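Slider module reads 4 at both ends

Fledex
The slider on my left-hand module is marked 1 to 5 but never logs a 5. Full travel gives 233 on the raw count, and the firmware rounds that down to 4.

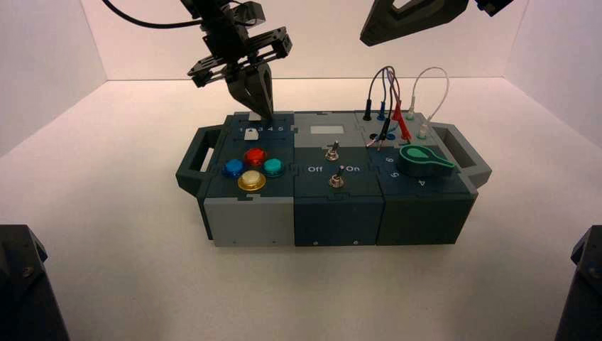 Toggles and push buttons log correctly, so I doubt the supply.

Soriano
Worn track. Replace the pot.

Drania
Disagree. Mine stopped at 137 until I recalibrated. Hold the slider at 5 for up to 9 seconds, then save.

Fledex
Recalibrated. Now reads 5. Pot stays.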